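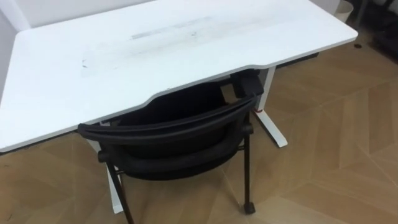 White desk with curved front edge.

Multitz opens second consolidation warehouse at Etside

6th July — Multitz, a freight forwarder specializing in office furniture, has opened a second consolidation warehouse at Etside. The site has 40 dock positions and accepts both full-container and less-than-container freight.

Cargo is received, measured and assigned to an outbound container within two working days. Desks travel flat; assembled seating is wrapped and stowed upright.
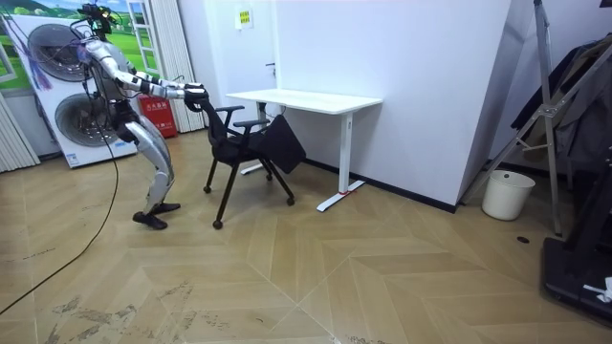
Service details

Weekly sailings are booked through Dasari, the company's ocean freight partner. Storage is free for the first 7 days after receipt. Single consignments of up to 1,000 cartons can be accepted without prior notice — larger volumes require a booking reference.

Stock records are held in Zulu, the Multitz inventory system, and customers can export them at any time. Customs filing for the new site will be added in September.

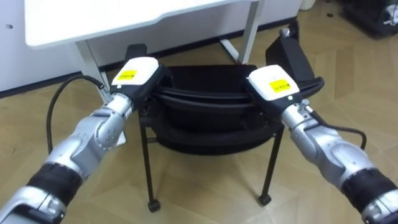
Black chair on a light wood-patterned floor.

Rate sheets are available from the Multitz bookings desk.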